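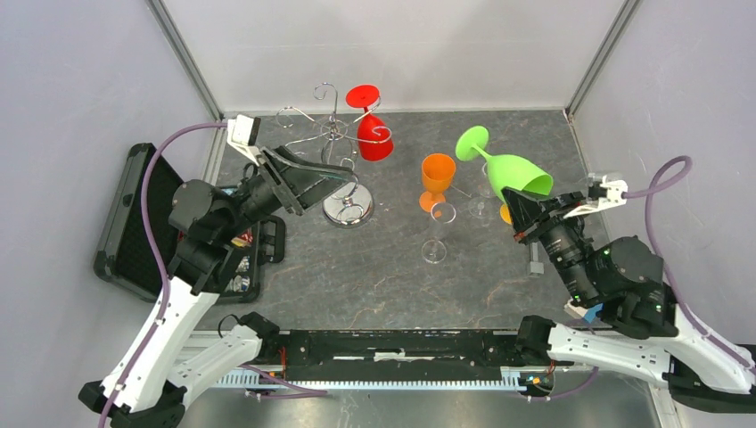
A Rack for the Wine Glasses

Monday, May 6, 2019

I finally bought a stand for the wine glasses. It is a chrome one, with a round mirrored base, a post in the middle and wire arms that curl out from it in a spiral. You hang each glass upside down by its foot. I had been looking at them since September and kept putting it off.

Our stemware is a mix. There are plastic wine glasses in red, orange, yellow and lime green, which came from a shop in Brovdale that was closing, and there are clear ones that we have picked up here and there. The plastic set gets used the most, usually outside. They used to live in a cabinet over the stove, standing two deep, and the ones at the back got greasy. Every time people came over I ended up washing glasses that were already clean when I put them away.

The stand is from Mollel. I also looked at the Rodero one, which has straight arms and takes up less space, but it has only 4 hooks and it screws to the underside of a shelf. We rent, and I did not want to drill anything. I paid a little more than 60 dollars with shipping.

There was almost no assembly. The post goes into the base and a bolt comes up from underneath. Mine was tight enough by hand, then I gave it another quarter turn with a wrench. The instructions were one sheet of drawings with no words.

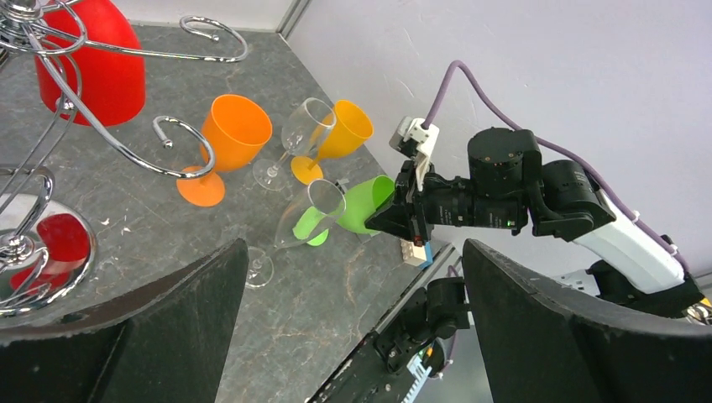 Hanging the glasses took some getting used to. The arms loop around each other and the space between them is not the same all the way around, so a wide bowl will go in one spot and bump a wire in the next. I started with the red one, up high, and then worked out where the others could go from there. If I fill one side first the stand feels heavier on that side, so now I go back and forth across it.

The clear flutes are the awkward ones. They are long and narrow and they swing more than the others when you bump the counter. I hang them last and take them down first. I have broken enough flutes over the years that I don't rush with them anymore.

The plastic ones are easy. They weigh next to nothing and if you drop one it bounces. I would let a kid put those away.

Colors do help at a party. People remember that they had the orange glass, and we stopped buying those little charms that clip on the stem. The clear ones still get mixed up.

The glasses share space with the poker things on game nights, so both tend to be out together. 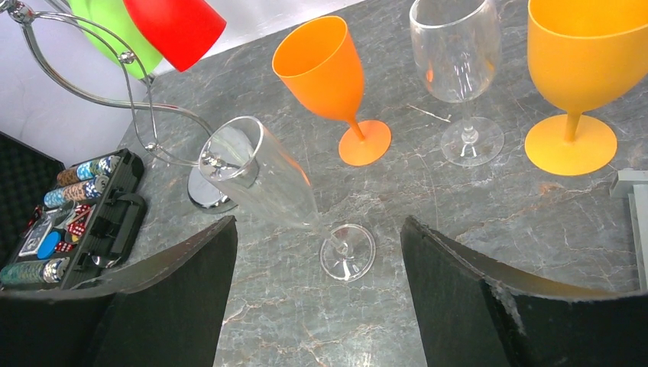 A clear flute on its side by the stand, with the poker case open to the left.

The chip case needs work too. The chips are supposed to go back in by color, and by the end of the night they go back in however people feel like it. I sort them the next morning with coffee. The dice and the cards have their own places in the tray, so at least those don't wander off.

One complaint about the stand is that the mirrored base shows every fingerprint and water spot. I dry the glasses with a towel before they go up now. I used to let them drip, and the base looked terrible by the next day.

I am still deciding where it should stay. The corner is out of the way, but you have to reach around to get at the back arms. The end of the counter would be easier to reach and also easier to knock with an elbow. For now it is in the corner.

Next on the list is the cabinet over the stove, which is half empty. I want to move the baking pans up there and put a Dralham liner on the shelf first, if they still sell it in the wide roll.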